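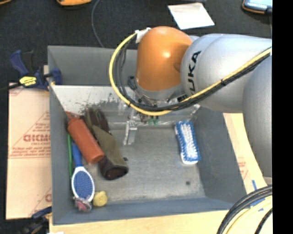 Scrub brush, bristles up, in the gray bin. Everything else is along the left wall.

Storing a scrub brush in a metal-bottomed bin: bristles up or down?

elari65
Posted Sunday in Cleaning and Storage

We keep our cleaning things in one open gray bin in the utility room. It has tall flat walls and a bare metal floor that is pretty worn, with streaks and smudges that don't come off with dish soap. I keep the scrub brush away from the glove and the other stuff so it can dry.

My problem is the brush. It's blue and white, with white bristles in the middle and blue ones on the outside. When I leave it bristles down, they get bent and pick up gray dust from the bottom of the bin. When I leave it bristles up it stays cleaner, but water runs down into the body and after a week or so there's a sour smell. I use it mostly on the tub and the tile in the entry.

Is one way better than the other? And is there something I can put on the floor of the bin so it stops marking things? There is a small round hole in the floor on the right side, so I don't want to block that if it does anything for drainage. I rent, and the bin came with the apartment, so nothing permanent please.

ustus_909
Reply

Up. Down ruins the bristles. Just get a new brush when it smells, they don't cost much.

poltholm tile and bath
Reply

Either way works if the brush is dry before it goes in, and I'd guess yours isn't. Rinse it in hot water when you finish, knock it against the side of the tub a few times, and hang it or lay it on its side over the tub edge until the next morning. Then put it in the bin bristles up.

For the smell you have now, mix 500 ml of warm water with 2 tablespoons of white vinegar and stand the brush in it, bristles down, for half an hour. Rinse and let it dry completely. If it still smells after a second soak, water has gotten inside the body through a seam and you won't get it out. Replace it. Don't use vinegar and bleach together, and don't use either one right after the other without rinsing.

The gray marks are most likely from the metal itself. Bare metal that has been scraped a lot gives off a fine gray dust, more so when wet things sit on it. Wipe the floor with a damp cloth and a bit of baking soda, wipe again with plain water, and dry it with a towel. You'll still see the scratches, they don't matter.

Then lay down an open-weave rubber shelf liner, cut a little smaller than the floor. Water can get through it and so can air. Cut out a piece over the hole. Skip the solid kind, it traps water underneath and you end up with rust spots if it's steel.

Dry the glove separately too. Turn it inside out first.

venckus
Reply

Agree with the liner. I used an old dish towel in mine and it was fine as long as I remembered to wash it, which I mostly didn't.

elari65
Reply

Thanks. Doing the vinegar soak tonight. I have some open liner left over from the kitchen drawers, will cut that to fit.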